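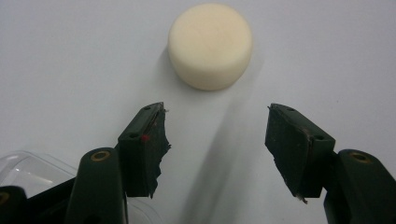
Figure 3. Cylindrical cream foam piece on the pale tabletop, with its soft shadow falling to the left.

3.2 Objects and surface

The objects were selected for low contrast against the ground. Earlier work on household sorting has tended to use strongly coloured items, for which the outline is available at a glance and errors of shape are rare. Pale objects on a pale surface are more common in kitchens and bathrooms than the literature would suggest, and the boundary between object and surface then has to be recovered largely from shading. The foam piece in Figure 3 shows the difficulty in its simplest form. Its top face and side wall differ only slightly in tone, the upper rim is rounded, and the strongest cue to its height is the slightly darker band where the side meets the table.

Foam was preferred to ceramic or wood for the soft items. A matte material returns no sharp highlight, so that written judgements of roundness cannot lean on a bright spot. Lighting was diffuse and came from overhead, with a nominal colour temperature of 4000 K. No attempt was made to remove shadows. In pilot work at Cendwood, Lashari and Naqvi had tried a light tent, and the resulting views were so flat that participants left the height field blank.

3.3 Written records

Participants completed a short form for each view, giving the shape, the colour, the apparent firmness and any object they would expect to find beside it. Shape and colour were free text. Firmness was marked on a printed line. The form was adapted from the Harasym inventory sheet, with the field for room of use removed after Virk found that it encouraged participants to guess a function first and fit the shape to it afterwards.

A total of 254 records were retained. Records were excluded if the shape field was empty or if the handwriting could not be agreed upon by both coders (Virk and Isah). Colour terms were grouped before analysis: "cream", "ivory", "off-white" and "butter" were treated as one class, while "white" and "yellow" were kept apart from it. This grouping is open to objection. Several participants used "ivory" only for the side of an object and "cream" for its top, and the distinction is lost in the pooled counts. 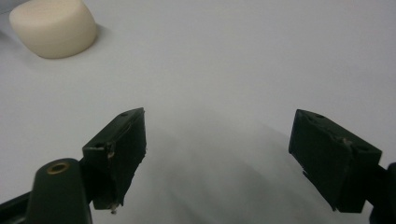

Views in which a foam piece lay well away from the centre of the table produced the least settled shape terms. "Block", "cushion" and "pad" all occurred, occasionally on a single form with one crossed out. Softened edges appear to be the main source of the disagreement: a squat form with slightly bulging sides satisfies no single everyday noun, and participants who began with "square" commonly qualified it. Proximity to the upper limit of the view added a further problem - the full extent of the top face had to be inferred, and terms for size were correspondingly vague.

Firmness was less affected. Marks on the printed line clustered towards the soft end wherever the surface had been described as dull or matt, whatever noun had been chosen for the shape. We take this as weak evidence that material and form were judged separately, although the order of the fields on the form was fixed and may have contributed.

3.4 Mixed arrangements

A second group of views placed hard and rounded items together on a pale board with a wooden base beneath it. The yellow ridged dish was included as an anchor, being the one item whose outline could be expected to cause no trouble. The clear rectangular tray was set beside it as the opposite case.

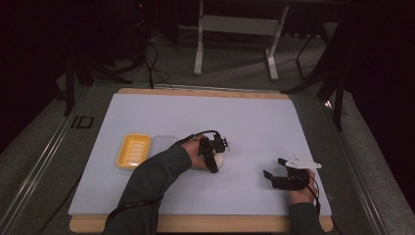 Omissions were coded separately from errors. An item was counted as omitted only when no field on the form referred to it, even indirectly, so that "something see-through" was accepted as a mention of the tray. The small white rounded item was coded as correct under "egg" or any term for an egg-like shape, and its material was left unscored. Where the dish was named by function, "soap dish" was accepted along with plain "dish", and a reference to its ridges was recorded as additional detail without affecting the score.

The coders worked independently and met after every third batch. Disagreements concerned the tray almost exclusively, and in particular whether "glass" should stand as a mention of an object or be read as a remark on the board. It was scored as a mention if the participant had also given a shape. The remaining cases were referred to Kerekes, whose decision was final, and are marked in the supplementary table.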